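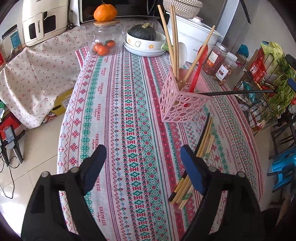 # House rules for hand-held gripper sessions in real kitchens?

**kosmas_k** · 2021-03-04

Right, I've been told to turn our scribbled notes into a proper two-page practice sheet, and before it goes to Ourania for sign-off I'd like you lot to pull it apart. It's for people recording tabletop tasks with the hand-held two-finger tool in lived-in homes. The task I keep coming back to is chopsticks and a utensil holder, long wooden ones, short ones, black ones, all bundled up together, and it's a good test of any rule you write.

My draft so far:

- Start every take with the fingers fully open and both pads in view.
- Wipe the pads before the first take and after anything that touches food.
- Don't move the household's things for looks. Only move what's a hazard.
- Anything that goes in a mouth gets washed at the end, by us.
- Say the task name out loud before you start. Mumbling doesn't count.
- Stop at 30 takes and put the tool down, even if you feel fine.

What's missing? And is the "don't move things" rule daft? I can argue it both ways.

---

**filtwood_pete**

Daft, sorry. We did it that way at Filtwood through most of February and spent ages afterwards sorting out takes where the hand clipped something that had no business being on the table. Clear a working area, a good arm's length across, and leave the rest of the room alone. You still get the real kitchen behind it.

Also your thirty is too high for anyone with small hands. I'd say 11 and then swap over.

---

**ourania_s**

Can't agree with Pete on clearing. A kitchen where the table's been swept bare isn't the kitchen anyone cooks in, and the whole point of going to people's homes is that there's a cabbage and a carrier bag in the corner. If the hand clips something, write it down and carry on.

What I do want in the sheet is a line about liquids and glass. Lidded jars with fruit balanced on top are lovely until an elbow gets there. My rule would be to ask the householder whether they'd mind moving it, and accept a no.

---

**kosmas_k**

@ourania_s yes! That's the bit I couldn't word. "Ask, and accept a no" is going straight in.

@filtwood_pete on the count, 11 feels stingy but I take the point about hands. Would you go for 11 and a breather, then another lot, same person? Swapping is a pain when there are only two of you and one's on the laptop.

---

**filtwood_pete**

Breather's fine. Just make it a real one — tool on the table, hands empty, not scrolling with one and holding the thing with the other.

---

**y_miyazaki**

Hello all, Yasuo here. I do the checking at the other end, so I only see what you send, and my wish list is a bit different from yours.

First, patterned tablecloths. Please don't swap them for plain ones! I had a run of 154 takes from one team where every table had the same grey sheet on it, and it was the least useful batch I've looked at. Diamonds, stripes, lettering, whatever the family has on the table, leave it there.

Second, both pads in view at the start is good, but could you add that the object should be in view as well? I get plenty of takes that begin with the tool pointing at nothing much and then swinging round. If the job is the holder, begin near the holder.

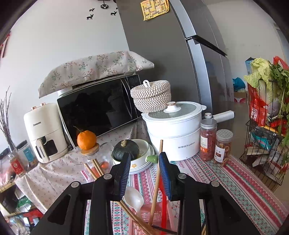
I'd be happy with a second or two of holding still before the fingers start to close. It makes my cutting so much easier, and it costs you nothing. Same at the end: open, hold still, then move off. People love to whip the tool away the moment they've let go and I never know if the thing stayed put.

Third, names. "Spoon" won't do when there's a white one and a red one. Colour first, then object, every time, same words all day. I once had a holder called a basket, a pot, a rack and a cup by the same person before lunch.

---

**skarkov_mum**

Popping in from the other side of this, I'm a householder, we had a team in at ours in Skarkov. Lovely people, but can I ask for two things in your sheet?

One, tell us beforehand what'll be in shot. I don't mind my microwave being seen but I'd have taken the school letter off the fridge if I'd known the recording went up that high. Two, the washing-up. They did say they'd wash what they touched and they did, but then it all went back in the wrong places and I was hunting for the ladle for days (it was in with the baking trays).

---

**kosmas_k**

Oh, the ladle! Sorry on behalf of all of us. Both going in. I think the first one wants to be a walk round together before anything's switched on, where you point at what you'd like put away — papers, post, photos, medicines. And that trumps the "don't move things" rule, I should say so clearly.

---

**periklis_k**

Bit of a grumble. This is turning from a two-page sheet into a handbook. The Cuesta one ended up so long that people signed it without reading it, me included. Can we split it into "must" and "nice"?

Must, for me: the walk round, clean pads, washing up, breaks, nothing hot, nothing sharp. Trailing leads too, look at the floor before you look at the table. Everything Yasuo asked for is nice.

---

**y_miyazaki**

I'll fight you on the naming, Periklis. Out of 448 takes I opened last month I had to send back a whole afternoon's worth over names alone. Hold-still can be nice. Names are must.

---

**periklis_k**

Fine, names are must. But then somebody print a word list and tape it to the laptop, I'm not memorising it.

---

**ourania_s**

Agree with the split, and I'll do the word list. Kosmas, I'm still not signing anything that says "clear the table", so leave Pete's arm's length out or mark it as optional.

---

**filtwood_pete**

Optional's OK by me. We'll carry on doing it at ours.

---

**kosmas_k**

Optional it is. I'll put 11 takes then a break, and drop my thirty altogether. Second draft up here tomorrow evening, and @skarkov_mum, would you mind reading the householder bit before I send it round?

---

**skarkov_mum**

Happy to. Send it over after tea.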